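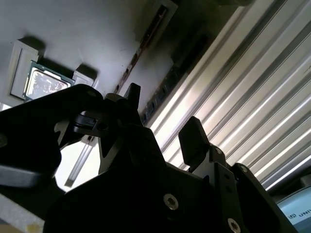 Wrist view from the Mistov cell: the gripper and a processor in its white holder.

Mistov chip handling recordings: notes for users

Hello, and thank you for taking an interest in our recordings! They come from the Mistov cell at Irov, where a robot arm learns to handle computer processors, and they are paid for by Fonden. The set holds 1553 episodes. Last revised July 28, 2023.

Most of this page is about the house rules we record by, as people who borrow the data often end up wanting those as well (which pleases us no end).

House rules for recording

Look at the fingertips before every session and wipe them with a lint-free cloth. If a pad is chipped, change both.

Check the gripper screws by hand with the proper Torx key. Parveen Zaidi keeps the tightening sheet, and she would much prefer to be asked twice than to find a rounded screw head.

Wear the wrist strap whenever you touch a processor, and hold it by its edges. Scrap chips get the same treatment, so that good habits stick.

Hands stay outside the marked area while the arm is powered. To move a holder, press stop, wait for the light, and only then reach in.

No more than 7 episodes in a row without a pause to look the chip over.

Labels

Each episode is marked as finished, dropped or stopped by the operator. Please don't throw the dropped ones away! Asnakech Ejigu wrote the labelling guide and reads through every episode where two labellers disagree. We had four labellers for this release, and three of them also drove the arm, so their habits do show a little.

Known gaps

The wrist camera sees a good deal of the gripper itself, and bright metal can wash out in places. Episodes made before November use an older naming scheme; the Seyoum script in the tools folder converts them.

Corrections are very welcome, large or small. Send them to Parveen with the episode number.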